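skandarent-tapes — README

Metadata and notes for the Skandarent mixtape archive. Track lists, transition times, sample credits where we have them. No audio in here, don't ask, the audio is not ours to hand out.

Last touched Aug 2, 2025. Mostly typo fixes and the Altcombe batch.

What's in it

tapes.csv — one row per tape. Title, curator, side length, where it was sold or given away.
tracks.csv — one row per track. Joins on tape_id.
samples.csv — who sampled who. Very patchy. Treat as a starting point.
notes/ — plain text, one file per tape, only if the curator wrote liner notes.

Where it comes from

Three piles. The Zirkov tapes, which are mostly instrumental hip-hop and dub, typed up from the handwritten inserts. The Altcombe tapes, recorded off a community radio show, so talk breaks are logged as tracks with type = talk. And the Miah box, which came with no inserts at all. Those were done by ear. If a Miah row looks wrong it probably is wrong.

Handwriting was bad on the Zirkov ones. Where two people read a title differently we kept both, split by a slash. Didn't try to be clever about it.

Fields people ask about

start_sec — when the track is first audible, not when it takes over. On long blends these overlap. This is on purpose.
bpm — rounded. Blank if there's no steady beat.
side — A or B. Some 20 minute promo tapes have the same program on both sides, those get side = AB and are listed once.
lang — language of the vocals, blank for instrumentals. Mixed gets a plus sign, like en+es.
conf — 1 or 2. 2 means checked against a release. 1 means somebody's guess.

Known problems

Tape speed. The deck used for the Altcombe set ran fast and the times haven't been corrected. Don't mix bpm from that set with the others untill they are.
Artist names aren't normalized. Same group can show up with and without "the". Remixers are sometimes in artist, sometimes in title.
Women MCs are undercredited on the inserts, a lot. Guest verses just missing. We've added the ones we could confirm, feat_added = y on those rows. More needed.
Accented characters got mangled in the January export. Fixed in tracks, not fixed in notes.

Using it

CSV, UTF-8, comma separated, quotes around anything with a comma in it. Opens fine in a spreadsheet but watch out, it will eat leading zeros in tape_id. Import that column as text.

Fine for research, writing, making your own mixes from the track lists. Credit the archive and the curator if there is one. Don't use the liner notes whole without asking, they belong to the people who wrote them.

Corrections

Send the tape_id, the row, what it should say and how you know. A release, a catalog number, a memory of being there — all fine, just say wich. Memories go in as conf = 1.

Comments from readers get pasted at the bottom as they come in.

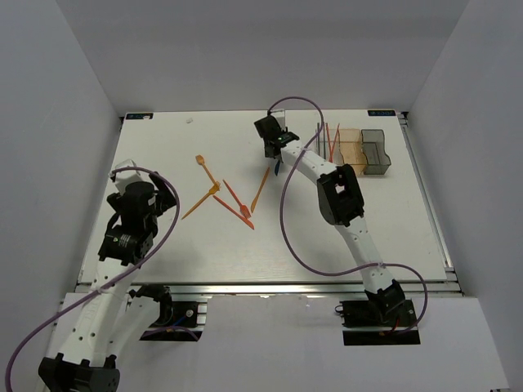 Keith Whitelaw: Side B of the second Zirkov tape has the last two tracks swapped. The dub version comes first, then the vocal. I've got a copy here and played it through twice to be sure. Also the talk break you have logged as "unknown guest" on the Altcombe tapes is the curator reading out requests, so I'd fill in the name there and leave conf at 1.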